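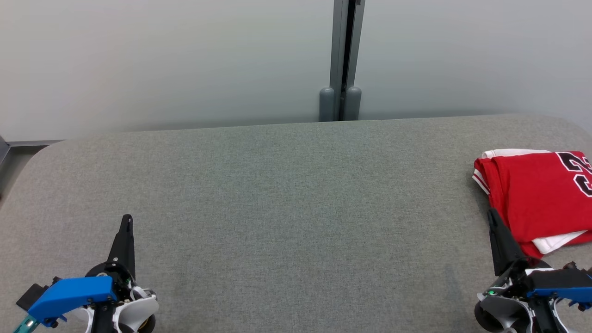
palholm_ada
300 folding demos by Friday. I'm at 21, and my will to live is at 11.

wimo_fan
Only count the clean ones.

palholm_ada
Then it's fewer than 21.

amonti
Disagree. Keep the ugly ones. Breveck trained on 1,592 and the policy still panics at a wrinkle.

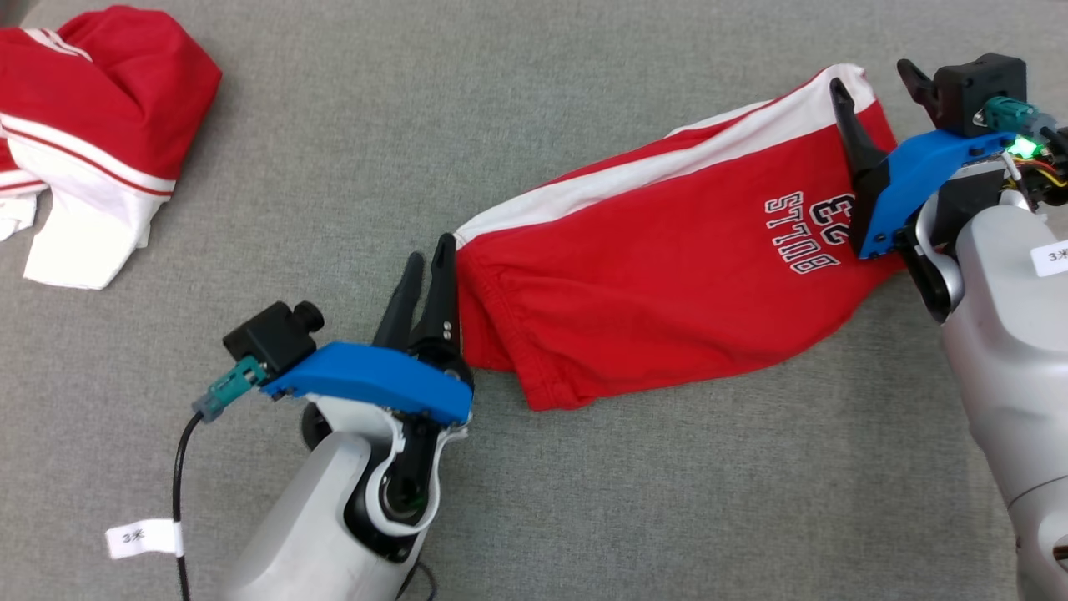 wimo_fan
So you'd teach it to panic earlier?

amonti
I'd teach it to recover. Tag the bad grasps and move on.

palholm_ada
Tagging. Great, a second job.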